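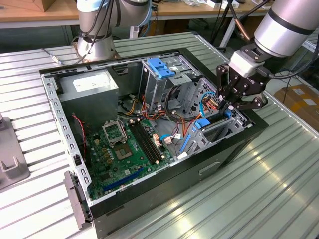

A desktop tower with its side panel off and the processor socket empty.

Comfort Kpodo started fixing computers for other people in 2000, at a folding table in the back of her aunt's shoe store in Gorkidthorpe. She charged 20 dollars a visit, whatever the problem was. Her shop, Lamptey Repairs, now has its own storefront on the same street, and most of what comes through the door is older than the people carrying it.

"I don't sell new machines," she says. "I tried that for one winter and I hated it. You end up talking people into things."

The name on the sign is her mother's family name. She picked it because her own was already on a bakery two towns over, and the phone calls got mixed up.

A normal day starts at 7:30 with the paperwork. Kpodo writes each job on a card and keeps the cards in shoe boxes left over from her aunt. The latest is number 3202. She has been told many times to put them in a database.

"I fix computers. I know what happens to databases," she says.

Asked what brings people in, she says it is mostly photos and taxes. Somebody has ten years of family pictures on one drive, or a program that does their books and won't run on anything newer. They want the old machine to last until spring.

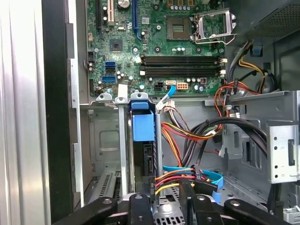
She gives a price before she picks up a screwdriver. If the parts will cost more than 100 dollars, she tells the customer to think about it overnight. Some come back and some don't.

"A man got mad at me once for that. He said, do you want the work or not? I said I want you to be sure. He came back in the morning with his wife, and she said no."

Annag Moffat joined her four years ago after leaving an office job at Nistberg, where she handled warranty claims. Moffat does the laptops and answers the phone. She says the hardest part was learning to talk to people face to face.

"At Nistberg I had a screen that told me what to say next," Moffat says. "My first week here, a lady cried over a hard drive. I didn't have a screen for that."

The two of them disagree about used parts. Kpodo will put a used power supply in a customer's machine if it has passed a long test on her bench. Moffat won't. For now the customer decides, and the card gets a U or an N in the corner.

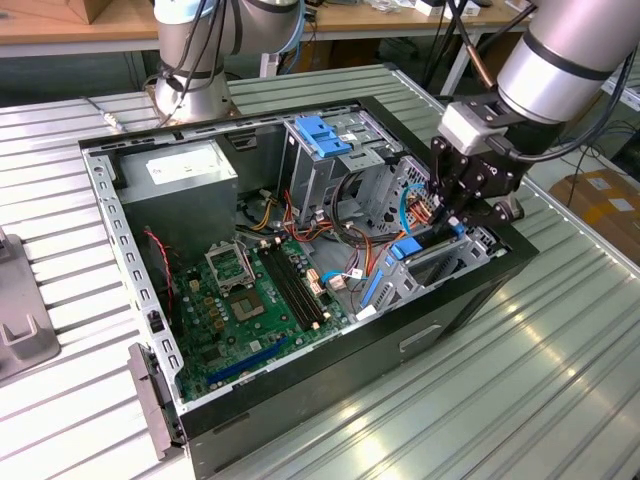
Rent is the bigger worry. The building was sold last year to a company called Lerkilent, and the lease is up in December. Kpodo has looked at a smaller place behind the post office, but it has no parking, and a lot of her customers don't want to carry a tower very far.

"I told them I would deliver," she says. "Annag told them I would deliver. I don't even like driving."

She hasn't signed anything yet. Moffat wants to stay where they are and give up the back room, and they plan to ask the new owners about it next month.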